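### 4.2 Open-Day Demonstration

The simulated kitchen task was shown to visitors during the November open day at the Orngate laboratory. Each session ran for 40 minutes and was led by Gonçalo Caldeira. Visitors watched the two-arm setup on a wall display (Figure 3).

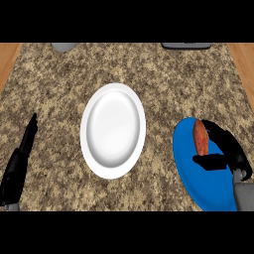 **Figure 3.** Simulated countertop with two plates and a sweet potato held by the right arm.

Attendance was limited to 34 visitors, who completed a short form after the session. The form asked which parts of the task they found hard to follow. Several respondents asked why the left gripper stayed open and empty while the right one held the sweet potato over the blue plate. Their comments were coded using the scheme described in Section 3.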